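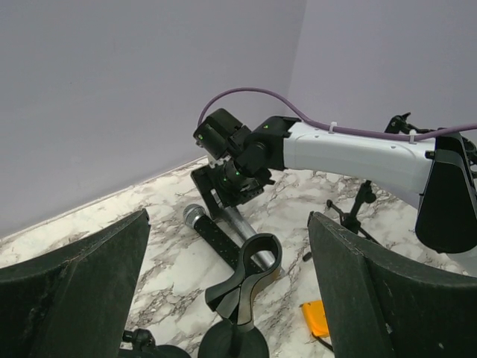

El micro, el tubo y la pinza con su base redonda, sobre la encimera de mármol.

Soporte de micrófono de sobremesa Kerkano: tres semanas de uso

Voy rápido que tengo grabación a las ocho. Me lo pidió Zaid Smadi para el podcast del barrio y al final me lo he quedado yo para casa. Bueno, a medias. Él lo usa por las tardes, yo por la noche.

Qué viene en la caja: base, tubo metálico, pinza y una bolsita con una arandela de goma. Instrucciones, un papelito doblado con dibujos minúsculos. El micrófono no viene, ojo, que en la ficha de la tienda sale en la foto y más de uno ha picado (yo casi). El mío ya lo tenía, de mano, de los de toda la vida.

Montaje. Dos minutos. El tubo enrosca en la base y la pinza enrosca arriba. También se puede poner la pinza directamente sobre la base y olvidarse del tubo, que es como acabo usándolo casi siempre: queda bajito y no tapa la cara si grabas vídeo. La rosca de la pinza, bien. La de la base, regular, al principio entra torcida si no vas con cuidado. A la segunda ya le coges el truco.

La base. Negra, redonda, pesa lo suyo: 1172 gramos en mi báscula de cocina, sin tubo ni pinza. En la mesa no se mueve. Con el tubo puesto y el micro arriba aguanta, pero si le das un codazo al tubo se tambalea y en la grabación se oye un golpe sordo muy feo. Por debajo lleva un aro de goma finito que a mi se me ha empezado a despegar por un lado. Gota de pegamento y listo, aunque a las tres semanas no debería.

El tubo. Plateado, recto, sin más. Se queda marcado de dedos enseguida. Altura fija, o sea que no hay nada que regular, o te va bien o no te va. A mí sentada me queda un pelín alto. Ruba Sayegh, que graba de pie, dice que se le queda corto. En fin.

La pinza es lo mejor y lo peor. Forma de U, abierta por arriba, plástico negro. Metes el micro a presión y sujeta. El cuerpo estrecho entra sin problema, pero con uno más gordo hay que apretar bastante y da un poco de miedo. Issa Rawashdeh partió la de su Walteck justo así, forzándola. Esta de momento entera. No lleva espuma por dentro, así que si el micro es metálico puede acabar rayado, yo le he puesto una tira de fieltro.
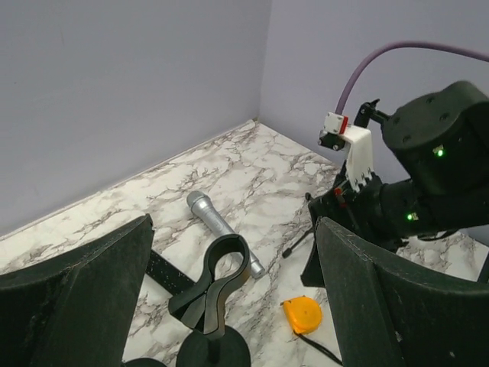

Micro plateado tumbado detrás de la pinza, que aquí va sin nada puesto.

Sonido, lo que cabe esperar: un soporte no suena, pero transmite. Si tecleas en la misma mesa se cuela. En la encimera de la cocina menos, pesa más y vibra menos. Probé con un paño doblado debajo de la base y mejora mucho, gratis. Para locución tranquila, perfecto. Para jugar y aporrear el teclado, mejor un brazo de esos que se atornillan al canto.

Comparado con el Evedeo que tenía antes: aquel era más ligero, con trípode, plegable, cabía en la mochila. Se caía cada dos por tres. Este no se cae pero no lo llevo a ningun lado, demasiado peso. Si os movéis mucho, trípode. Si tenéis un rincón fijo, este.

Cosas que cambiaría:
- tubo en dos tramos, por favor
- algo para recoger el cable, que cuelga y tira del micro hacia atrás
- el aro de goma de la base, mejor pegado
- la arandela de repuesto está bien, una pinza de repuesto estaría mejor

Limpieza, trapo seco. El plástico de la pinza coge polvo que da gusto y en negro se ve todo.

¿Lo recomiendo? Para casa sí. Para un local donde lo toque mucha gente, no sé, la pinza no me da tanta confianza. Le pongo un 7. Si dentro de unos meses la pinza sigue de una pieza, le subo a un 8.

Edito: me preguntan si vale para el micro inalámbrico gordo. No lo he probado. En la tienda dicen que si, pero yo mediría antes el diámetro del mango.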